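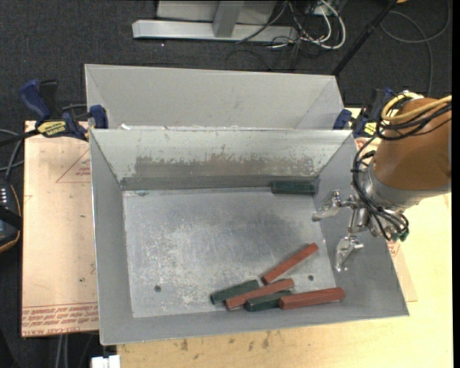 Front bin with three red and three green blocks, gripper open over the right-hand side.

Search this repository... Type / to search Search

Arnari block picking: fault subset
README and data card

Please read this before you quote the success rate.

Arnari is a set of 1000 logged attempts at moving painted blocks from one metal bin to another with a single arm and a two-finger gripper. The original summary says that 482 of those attempts were successes. I no longer think that number means much, and this release exists to show why. It contains the same attempts as the first release, the same pictures and the same joint logs, with one column renamed, two columns added, and a good deal of confidence removed.

If you trained something on the first release and it worked beautifully, I'd like to know what you tested it against. If the answer is our success column, see below.

What went wrong

The success column was filled in by the controller. After closing the fingers and lifting, it waited 700 ms, read the gap between the fingers, and wrote "1" if the gap was wider than a threshold. A gap was taken to mean a block. Several other things also leave a gap:

- fingers closed on the top edge of the bin wall, with the lift blocked
- one finger caught on the bin wall, motor stalled, nothing held
- two blocks pinched together, one of which drops before the arm reaches the other bin
- a gap reading left over from the attempt before, when the gripper failed to answer in time

The last one bothers me most. The driver, which came to us as part of the Torkley control package, returned the old value when a read timed out. No error, no warning, no flag in the log. The documentation described this as "graceful". I would call it making up data. You can find these rows if you look for a gap value identical to the previous row down to the last digit, and that's what the new column stale_gap does. It will miss any case where the true value happened to match, and I can't tell you how many those are.

The stops

There were 14 protective stops during collection. In each one the arm met more force than it expected and halted. Every stop is recorded properly in the arm's own log, with a time and joint positions, and not a single one is recorded in the dataset we first published. The export script joined the two logs on attempt number. After a stop, the attempt number was used again on restart, and the script kept the later row. So the stopped attempt disappeared and the retry, usually with a person having cleared the fault, took its place.

A reader of the first release would have concluded that this cell never hit anything. Please don't use it to make any claim about safety. I have seen one draft report that did, and it was withdrawn.

The stopped attempts have been put back under attempt numbers ending in "s". Their joint logs are complete up to the halt. Some have no picture, for reasons I haven't been able to establish.

Was anyone hurt

No. There was one event I would call a near miss. In February, Wenche Sjögren reached over the front bin to free a block after a stop, and the arm resumed at low speed when the fault was cleared from the handheld controller by somebody else. She had her hand out in time. The procedure said the person reaching in should be holding the controller. The procedure was on the wall at Ernside, and the cell had by then been moved elsewhere.

The written response was that "operators have been reminded". I don't rate reminding as a safety measure. Until restart needs a separate action from the person nearest the bins, I'd treat this hazard as open.

The cell

Two grey sheet-metal bins stand one behind the other, held at the sides by blue and black bar clamps. The blocks are rectangular and painted red or dark green. The metal floor of the front bin is scuffed and throws back bright reflections, and it has small round holes through it. Anyone fitting a vision model should think about both. The original detector reported a hole as a block often enough that a mask was drawn by hand to hide them, and the mask was never updated when the bins were taken out and clamped back in.

Clamping is a weak point generally. Bin position was measured once at the start of each session and assumed to stay put. After a hard contact there was no check. If the bin shifted, every later pick in that session was planned against the wrong wall, and I suspect this explains why the stops come in clumps. I say suspect. The data don't settle it, whatever the first write-up claimed about "random variation".

Columns

attempt_id: number, with "s" on the end for a restored stop

t_start, t_end: seconds from the start of the session. The clocks of the arm and the camera were not synchronised. Don't trust small differences between them.

joints: path to the joint log

image: path to the still, or blank

gap_mm: finger gap as reported by the driver, which may be stale

gap_over_threshold: formerly "success". Same values, honest name.

stale_gap: 1 if the gap matches the previous row exactly

stop: 1 if the arm's own log shows a protective stop

notes: free text from the operators, unedited. Spelling varies and so does patience.

There is no column called "success" in this release, and requests to bring it back will be closed. If you need one, look at the pictures and decide for yourself what counts, then write down what you decided.

Things I was told that I can't confirm

That the threshold was "tuned". I found the value in the code, with no record of where it came from.

That a fixed version of the driver exists. Blomqvist, who looked after the package for Torkley, said a patch was on its way. I've been sent a changelog mentioning the fix and a file whose behaviour on timeout is the same as before. I tested it by pulling the gripper cable. It carried on reporting a healthy grip.

That the stale readings are rare. Rare compared with what? The tool being used to count them was the tool that hid them.

Suitable uses

Testing fault detection. Teaching people why a sensor reading and a result should be kept in separate columns. Work on image segmentation of painted blocks in a shiny bin, if you draw your own labels.

Unsuitable uses

Ranking one grasp planner against another. Any figure for reliability. Anything with the word "safe" in the title.

Known problems still open

The image path is wrong for some attempts that follow a restart; it points to the still from before the stop. Check t_start against the file time before relying on a pair.

Restored stops have no gap_mm. Leave them blank. Filling them with zero will make your averages look tidy and wrong.

The hand-drawn mask is included as mask_old.png so that earlier results can be repeated. Please don't use it for new ones.

Changes

June 24, 2018: renamed success to gap_over_threshold, added stale_gap and stop, put the stopped attempts back, removed the summary chart.

Reporting a fault

Open an issue with the attempt_id and the raw log line. A screenshot of a plot is no use to me. If you think I've marked a good attempt as doubtful, say so and attach your reasons, and I'll look at the row again.

Search this repository... No recent searches Clear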